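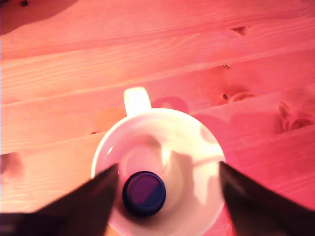

Ellham, May 30, 2024

Flercombe has been packing tableware in the same brick building by the canal since 1891, and if you come in by the side door you'll still walk past the old packing benches, which we could never bring ourselves to throw out. We're a family of 30 people these days, plus the robots, and we'd like to tell you a little about how we all get along.

For most of our history, a gift set was put together entirely by hand. Mug on the bench, small items into the mug, mug into the box, and again, and again, until the whistle went. Thérèse Gagnon started on that line when she was nineteen and can still tell you which wrist hurt on which day of the week! She now runs the cell where the grippers do the picking and placing, and she decides what they handle, how fast they go and when they stop. A white mug with a navy cap in it may not look like much to a visitor, but getting two stiff fingers to work neatly around glazed ceramic took us most of a winter, and we're rather proud of it.

We brought in the first arm in October, after a good many long talks in the lunchroom (some of them louder than others). People wanted to know about their hours and their pay, and they were right to ask. We put our promise in writing: no job lost to a machine, and paid training for everyone who wanted it. Six of our packers took the course with Manikandan Acharya, and they now set up and look after the cells themselves. Others moved over to checking, repairs, or the Kiltar range, where every box still gets a handwritten card and, we hope, always will.

It hasn't all been smooth. The line is quieter, and a few of us miss the chatter of the old benches, so we've moved the morning break to one shared time and put the good coffee back. Ajith Nair keeps a notebook by the cell for grumbles and ideas, and we read it together every Thursday.

If you'd like to see the place for yourself, Thenmozhi Krishnan looks after visits and is always glad to hear from schools, neighbors and former staff. Wear flat shoes, and please use the side door.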